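Right, I have now watched the whole of the Tierney birthday livestream so that you don't have to. A thread. 1/9

For anyone with a life: Tierney is the singer who did that one song from the yoghurt advert. She turned 21 on Monday and decided the best way to mark it was a live broadcast from her kitchen, sponsored by Nulturell, who make a face mist. 2/9

The first 16 minutes are her looking for a charger. Comments were overjoyed. "She's so real for this." I look for a charger every day of my life and not one person has sent me a heart. 3/9

Then the cake arrives. It's shaped like her own head. She cuts into the forehead while singing, and her sister can be heard off camera saying "not the eyes, Mum wants the eyes". Best bit of the night by miles. 4/9

Now the row. Around midnight Hosska (dance duo, matching fringes, you'd know them if you saw them) posted a single yawning face. No name, no tag. By breakfast there were 2000 replies and somebody had made a timeline with arrows on it. 5/9

Tierney's fans say it was a dig. Hosska's fans say they were tired. Hosska then posted a second yawning face, which in my view does slightly help the first lot. 6/9

Also she's announced a tour. It's one date. It's in Sikport, at the leisure centre, and tickets are 80 quid if you want to stand near the front and be misted. I've read the small print and the mist is not optional. 7/9

Have I bought one? Mind your own business. Yes. 8/9

Going to need a lot of tea before the repeat goes up tonight with the charger bit left in. 9/9

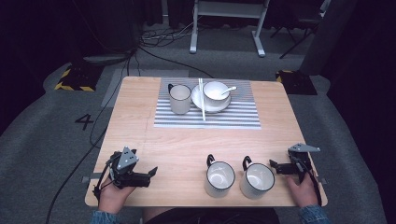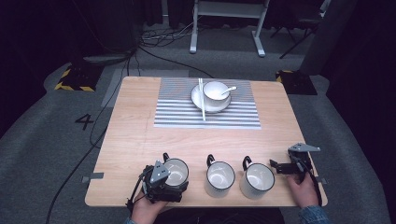

Mugs with dark rims, plus the cup and saucer for best.

Adding one more because people keep asking: no, she never found the charger. She borrowed her sister's. There's a clip going about with sad piano over it and I'm sorry to say it got me.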